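Keeping Count: How Mid-Sized Organizations Are Rethinking Equipment Loans

For many years the shared equipment room at Miline, a regional training institute, operated on the basis of a clipboard and a locked door. Staff members signed for projectors, meters and laptops, and returned them when the work was finished. The arrangement served the institute well while its holdings were small. By the time the inventory had passed 2,000 items, the clipboard had become a source of regular disagreement between departments.

Kimie Takagi was appointed head of equipment services in November and was asked to prepare a replacement. Her first report to the board dealt largely with small items. Cameras and laptops were seldom lost, the report noted, because their absence was noticed within hours. Cables, adapters and chargers could be missing for a full term before anyone asked for them.

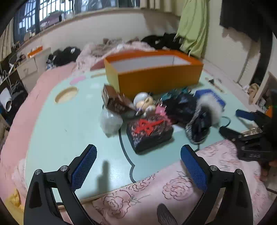

The institute's loan policy now distinguishes between items that carry their own label and items that are tracked by container. A label must be large enough to scan and must sit on a surface that will not wear away in ordinary use. Where an object is too small or too irregular to meet that standard, the label goes on its box. An open rectangular box, such as the orange one with the white interior, offers flat outer sides for this purpose, while a small figurine or a bunched plastic bag offers very little. The policy requires that the container and its contents be checked in together, and that a partial return be recorded as such.

Witon, a design firm with offices in two cities, reached a similar position by a different route. The firm had purchased labels for every item it owned, including the smallest, and found after one season that many had peeled or become unreadable. Natalina Russo, the firm's operations director, withdrew the labels from 215 accessories and assigned each accessory to a numbered kit.

"The kit is the unit people borrow," Russo said. "Our records should follow the way the equipment is used."

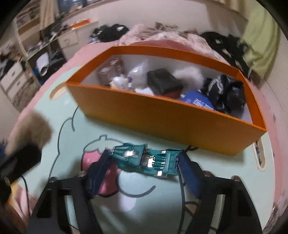

Under the revised system, each kit has a printed contents list, a responsible department and a review date. Reviews take place every 90 days. Staff compare the contents with the list, report any difference and sign the record, which is kept for the following audit. Kits in heavy demand may be reviewed more often at the request of the department concerned.

The choice of software has received less attention than might be expected. Miline selected a package called Stiken after a short trial, chiefly for its reservation calendar. Witon continues to use Caputo, an older system that its finance department already knew. Both organizations report that the larger task was agreeing on names. At Miline, the same model of projector had been entered under several descriptions, and merging those records occupied most of the first term.

Takagi advises other institutions to settle their naming rules before printing a single label. She also recommends that overdue notices be sent to the borrower alone for the first week, with the department head informed only after that period has ended.

Miline intends to extend the system to its workshop tools next year. Discussions with the workshop staff are under way, and a draft schedule of kits has been circulated for comment.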